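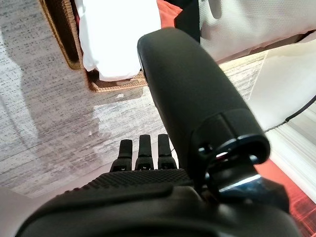 Basket on the floor, white fabric on top, sun coming in.

Home Forum > Laundry & Fabric Care > Sorting and Storage
Print this thread | E-mail to a friend | 12 comments | 8 shares

Wicker basket on the floor: does it mark whites?

shim_arvo
I keep clean laundry in a woven basket with a braided rim, directly on the floor. Floor is light gray with a streaky grain. White cotton goes on top, colors underneath. Twice now I have found faint tan lines on pillowcases that sat against the weave. Basket is untreated as far as I know. Is this dye, tannin, or dust? Second question: the spot gets direct sun for part of the day. Move it or leave it?
– Arvo Harju

nalla_fold
Tannin. Natural fiber plus any residual moisture will transfer. Your pillowcases were not fully dry when they went in. Line the basket with plain undyed cotton and wash the liner every second load.

Cuong_L
Disagree on moisture. I had the same lines from a basket that only ever held dry towels. It was dust packed into the braid. Vacuum the rim with a brush attachment, then wipe it with a white cloth. If the cloth comes up tan, vacuum again before you blame the laundry.

nalla_fold
Dust brushes off. He says lines. Arvo, do they survive a wash?

shim_arvo
One did, one did not. Same cycle, same detergent (Prillex powder).

Cuong_L
Then you may have both problems.

greyhem
The bigger issue in that photo is orange-red fabric in the same basket as white. Separate them. I lost a 400-thread sheet to a red napkin that was barely damp.

shim_arvo
The red one has been through the wash many times. It no longer bleeds.

greyhem
Test it. Damp white rag, press for a minute, check. Old reds still let go in warm water.

nalla_fold
On the sun: fine for whites, bad for anything colored left there for days. It also dries out wicker, and the strands start to snap at the rim first. Mine went brittle in 14 months beside a south window. I would move it.

Cuong_L
Or drape something white over the top, as he has. That covers the colors. Wicker is cheap to replace.

nalla_fold
Mine was not cheap.

shim_arvo
Update, June 14, 2024. Vacuumed the rim, wiped it down, cloth came up tan on the first two passes and clean on the third. Liner is a Zovia cotton bag cut open along one seam and folded over the edge. Rag test on the red left nothing. Basket stays where it is for now – I will look at the rim again in December.

greyhem
Do the rag test with warm water too.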